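Ketik releases 1,266 simulated kitchen episodes for two-arm training

April 13, 2023

Ketik has released the first part of Rurko, a set of simulated demonstrations for training two-arm robots on household counter tasks. The release contains 1,266 episodes recorded by human operators in rendered rooms. Each episode holds the joint positions of both arms, the gripper commands, the rendered camera views and a short written instruction.

The episodes cover 51 tasks. Most involve picking up, moving or handing over a single object. A smaller group requires the two grippers to work at the same time, for example holding a dish steady with one while the other places something in it. Tasks that involve liquids or cloth were left out of this release and are planned for November.

Operators drive the simulated robot with a pair of hand controllers and see the room from a viewpoint above the robot's body. The controller input is mapped to gripper position and orientation, and a solver computes the joint angles. Recording starts when the operator closes either gripper for the first time and stops on a button press. Idle stretches at the end are trimmed automatically.

"We record the slow attempts as well as the quick ones," said Inês Carrilho, who leads data collection on Rurko. "If an operator misses a handle and goes back for it, that stays in. A policy trained only on clean runs has no idea what to do after a miss."

Failed episodes are kept in a separate folder and carry a label giving the point of failure. Labels are assigned by a second operator who replays the episode without seeing the first operator's notes. Where the two disagree, the episode is held back. Ketik did not say how many episodes are being held.

The rooms are generated from a library of layouts called Seixas. Wall color, window position, counter material and the objects on the counter change between episodes. Lighting is also varied, including strong daylight from one side, which tends to wash out thin or shiny objects in the camera views. The robot model itself stays the same throughout, apart from small changes to joint friction and gripper closing force.

Objects are drawn from a pool of 400 models and placed by a script that checks for overlap and for reach. The script does not check whether an arrangement makes sense in a home. Carrilho said this was deliberate. Early layouts were arranged by hand, and a test policy learned to use the usual position of the dishes as a shortcut, then failed when they were moved to the other end of the counter.

Tool use proved the hardest category to record. Thin handles slip in simulated grippers when the contact settings are too coarse, and finer settings slow the simulator enough to make the operator's view lag. The group settled on finer contact only while a gripper is closed on an object. Operators were given 4 practice sessions before their tool episodes were accepted into the set.

The data is stored in the Prultard format, with one file per episode. Camera views are compressed, and joint data is stored uncompressed at the full simulator rate. A replay program is included. It can render an episode again from a new viewpoint or with different lighting, so users can enlarge the set without recording more demonstrations. Replayed versions are marked as such in the file header and should not be counted as separate demonstrations when results are reported.

No trained policy is included with the release. Ketik has published a baseline configuration and a fixed split of training and test layouts, and asks users to keep the test layouts out of training. Results on a physical robot are not part of this release. Carrilho said transfer tests are under way on a small subset of the pick and place tasks.

The November update is expected to add longer episodes in which several tasks are chained in the same room. The file format will not change, and existing episodes will keep their current numbering.

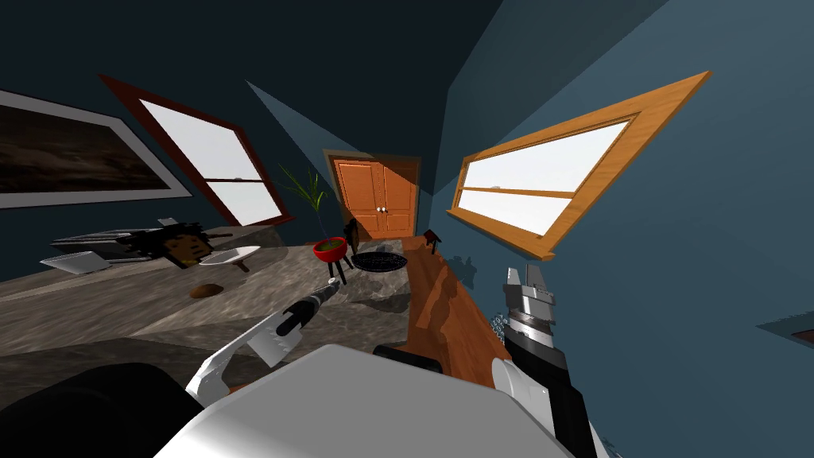

Simulated kitchen with both robot arms at the counter, the left gripper holding a black-handled tool. Render: Ketik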